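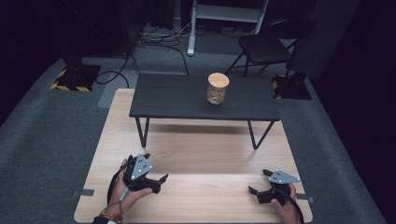 Bideck tabletop set, README

Hi! So this is the data from my two-handed gripper build, which I've been putting together evenings and odd mornings at Derkholm, the shared workshop I belong to. I'm posting it as is, dated March 29, 2026, because I keep promising people a link and then fiddling with the folder names instead.

What's in the folder

There are 647 recordings. I threw out the ones where tracking dropped for longer than a blink, and 584 are left in the "clean" folder. The rest are in "rough" if you want to see how badly things can go (some of them are pretty funny to play back). Each recording has the pose of both grippers, the jaw opening for each one, and a plain text note with whatever I typed at the time. Spelling varies. Sorry!

The setup

Two hand-held grippers, one per hand, each with a gray triangular plate on top carrying the white tracking dots. Both are wired, so there's a cable hanging off each hand, and yes, you learn to keep your elbows out. The work area is a wooden board taped down to the carpet with a little black hairpin-leg table standing on it. Most tasks use a glass jar with a round wooden lid: pick it up, slide it, set it down on the board, put it back. I like the jar because it's clear and the lid is pale, so it's easy to find against the dark tabletop.

The board matters more than you'd think. My first few sessions in November were on bare carpet and the table crept a tiny bit every time I bumped it. Those sessions aren't included.

Using it

Poses are in millimeters, with the origin at the front left corner of the board. Left gripper columns come first, then right. Sample rate is 50 per second for everything. The loader script is called rala.py and it only needs numpy. Run it on one recording before you point it at the whole folder, please, it's slow and I haven't gotten around to fixing that.

Known problems

The right jaw reading sticks near fully open in a handful of files. I've marked the ones I found with "jaw?" in the notes, but I'm sure I missed a few.

Recording 2260 is not a typo, I just numbered things badly after moving laptops. The gaps in the numbering don't mean anything.

Left and right were swapped in one early batch. I swapped them back, so if you grabbed a copy before this one, toss it.

License

Do what you like with it, just mention where you got it. If you build your own pair of grippers, send me pictures!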